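How to record your first folding run with the hand-held gripper

Robotics club, Flendside - how-to pages - page 4

So you've joined the folding group and somebody has handed you a gripper with pink pads and told you to "go and get some runs in". That was me last January, and I made a right mess of it, so I've written down everything I wish I'd had on a sheet of paper that first evening. It covers the Nurnuveck project only. If you're on the line-following team your page is elsewhere (and good luck with those wheels).

You'll need the gripper, a charged battery, a desk with some stuff on it, and one piece of cloth. We're after 200 good runs before we go to Stoltmont, so every tidy one helps!
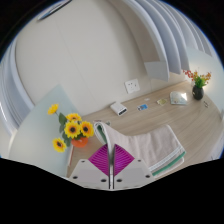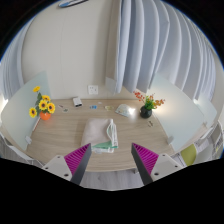

Both from the gripper's own camera, with the folded cloth on the desk in front of the jaws.

Setting up the desk

Leave the desk looking like a desk. When I started I cleared everything off, wiped it down and felt very pleased with myself, and then our first model fell to bits as soon as it met a pencil case. Now we keep things along the back, flowers and all, and only the middle has to be free for the cloth. Sunflowers are great for this. They're bright and they stay put, and when you're flicking through clips later you can tell straight away which way the camera was pointing.

Put the cloth down where you can reach it from your standing spot without leaning. I stand, always. Sitting down makes your elbow catch the desk and you get a horrid little jolt in the recording at the very moment you're closing the jaws.

Check the lights too. Shiny things throw a glare right back at the camera, and one bright patch is fine, but if the cloth itself has gone white you've got a problem. Turn the desk a bit or pull the curtain across and have another look.

Checking the gripper

Do this every time, even if the person before you swears it's fine.

1. Squeeze and let go a few times. It should open all the way without you helping it.

2. Run your thumb over the ridges on both pads. If they're fluffy, wipe them with a slightly damp cloth and let them dry. Fluff makes everything slip.

3. Wiggle the grey plates. If one moves, nip up the screws - gently! The plates are printed and the holes go oval if you lean on them. Ask me how I know.

4. Look at the preview on the laptop. You want both pads in the picture, near the bottom, with the same amount showing on each side. If one is hogging the view, the camera has been knocked and needs turning back.

The black corners and the bendy curtains are just the wide lens, by the way. I spent a whole evening trying to fix them before somebody took pity on me.

Doing the run

Start the recording in Admasu (that's the logging program on the club laptop, green icon) and wait for the beep. Then hold still for 2 seconds. I know it feels daft, but the software uses that bit to work out where the gripper is, and if you dive straight in the whole run drifts off sideways.

Now move in over the cloth. Come at it slowly, with the gap between the jaws lined up with the bit you want to grab. For a flat edge I tip my wrist down a little so that one pad slides under and the other comes over the top. For a thick fold you can come straight at it. Close the jaws, count one in your head, then lift.

Fold it over, lay the edge down, open the jaws fully, and only then back away. Most of my early runs were spoilt right there. I'd open halfway, pull back, and the pad would drag the top layer off with it. If the fold has straps or handles, do the main part first and leave them till last or they'll snag on everything.

When the fold is down, move back to where you started and hold still again for 2 seconds before you stop the recording.

A few things about moving nicely:

Go at the speed you'd use if you were pouring a very full cup of tea. Too fast and the picture smears, too slow and you start to wobble.

Keep your other hand out of it. It's so tempting to pat down a corner! If you do it, bin the run and go again.

Don't talk with your hands while you're recording. (I do this constantly. I'm getting better.)

If you miss the grab, you can have a second go in the same run. We like having some of those. Three or more misses and it's best to stop, shake the cloth out and start fresh.

Naming and saving

The name goes project, cloth, then your number for the evening, so something like nurnuveck-bag-13. Please, please don't call it "test". We've got a folder full of files called test, test2 and testfinal and we still don't know what's in half of them.

Watch each clip back once at double speed before you save it. You're looking for the cloth staying in view during the grab, both pads showing the whole way through, and no sleeve hanging down over the lens. Long cardigans are terrible for that, roll them up.

Between runs

Move the cloth. Turn it a bit, shift it left, start with it half folded or all in a heap. If it sits in the same spot every time, the model just learns the spot, and then it looks clever at Flendside and hopeless anywhere else. I shift something at the back of the desk every few runs as well, only a little.

Take a break after 13 runs. Your thumb will be telling you to by then anyway, and my tired runs are always the ones I end up deleting.

When you've finished, put the battery on charge, leave the gripper with its jaws open so the spring gets a rest, and write your total on the sheet by the door. Page 5 is about sorting the clips into good and bad, and I'll put that up once I've finished arguing with Admasu about the export button.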